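Virthorpe, 8/14/24

The Skuddale estate is coming in September, and I couldn't be happier

I've been itching to write this one. After a long spell of late nights and far too much tea, we at Clumov are ready to open the order book for the Skuddale, our first electric estate car.

I say estate and I mean it — a long, low, proper one, with 682 litres of boot before you've folded a single seat. Everyone kept telling me to build an SUV. I grew up in the back of an estate with a wet spaniel, so you can guess how those meetings went!

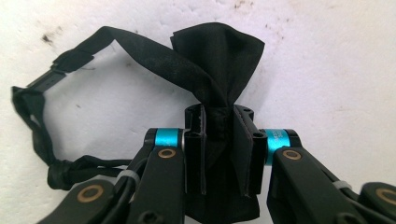 The chassis was tuned with our friends at Restrepo, who spent weeks on the lumpy lanes outside Virthorpe getting the ride right. It's soft where you want it soft, and it'll still tow a small caravan up a hill without fuss.

We're building 1000 cars in the first year, in a choice of 10 colours (mine will be the green). The first 35 go to customers who put their names down back when all we had was a sketch and a clay model — thank you for waiting, you lovely patient people.

Orders open in September through our Virthorpe showroom. Prices will be announced on the same morning, and test drives can be booked by phone now.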